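Packing the Snack Boxes
A gallery by Faisal Rind
January 31, 2020

We send a box of snacks to my cousins in Grevbridge every winter, and this year there was a second one for the neighbors who moved to Ikbridge. Last year's gallery was mostly of the finished parcels with tape on them, and several people wrote to ask what goes inside. This one is about the packing and sorting.

The limit I set was 500 grams of snacks per box before anything heavier went in. Postage goes up quickly after that, and the box itself counts toward the total. I buy most of the snacks in two trips, one to the Lolow market and one to the corner store, and keep them in the hall cupboard until the list is complete.

A few notes on the list. Bread and cake are bought last. Anything with a short date on it stays home. Chocolate is fine at this time of year, but I would not mail it in March if the weather has turned. Each cousin gets to ask for one thing, and So, the youngest, always asks for something with layers.

Click through in order or skip to the section you want.
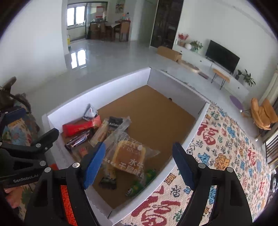

IN THE BOX

Toast over the white cardboard box. The wrapper has 千层吐司 on it, "thousand-layer toast," and the square slice with its golden-brown crust shows through the clear bag. There is a Snickers in the pile too, along with a red snack bar package and a long wafer stick in clear plastic. The cream rug is covered in 福, the character for good fortune, in several colors.

Some packing notes to go with this one:

I use a box with the top open all the way. A box with a narrow opening is slower, and you end up tipping everything out to find one item.

Bars and flat packages work well along the walls. Stick-shaped packets can lie across the others and don't take up much space. Bread needs room on top. A slice that has been pressed under a chocolate bar for a week is still edible, but it doesn't look like much when it arrives.

Small wrapped pieces can be dropped into the gaps once the larger things have been placed. I don't use packing paper for snack boxes unless there is a lot of empty space left over. More snacks do the same job.

The Grevbridge box is the bigger of the two and goes to a house with four people in it. They divide everything on the first evening, according to my aunt, and trade for the rest of the week. She would like fewer sweets and more savory things. The cousins have asked for the opposite.

SORTING

Before the lid goes on, I like to see a few things side by side and decide which box they belong to. It doesn't need a table. Any soft, flat spot will do, and round items are less likely to roll on cloth.

I sort by how well a thing travels. Candy can go anywhere. Sausage in a sealed wrapper is fine for the mail inside the country, but check the rules before sending meat across a border. Sponge cake is the most delicate item on my list, and I put it in the box with the shorter trip.

A group on the 福 blanket: a clear tube of round white candies, a long red snack bar, a sausage in a clear wrapper and an orange sponge cake in clear plastic. The blanket has the character in all sizes, with big ones in red, blue and yellow-orange. 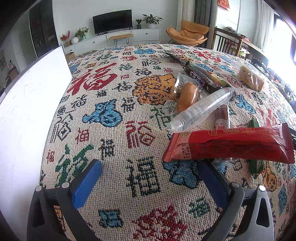
MAILING AND LABELS

No pictures for this part, but people ask, so the details are below.

Both parcels go from the post office counter. I write the address on the box as well as on the label, in case the label comes off. A short contents list goes inside, on top, so it is the first thing seen when the box is opened. I leave out the prices.

Tape the bottom seam twice and the top seam once. Weigh the box after taping. Mine came in over the limit by 31 grams the first time I tried this, and I had to cut it open again at the counter.

If you want to make up a box of your own, 200 grams is enough for one person and fits in a small mailer. Send me a note through the contact page if you would like the full shopping list. I can also pass along the name of the toast, which several readers have asked for already.

The gallery from last winter is still up under Parcels.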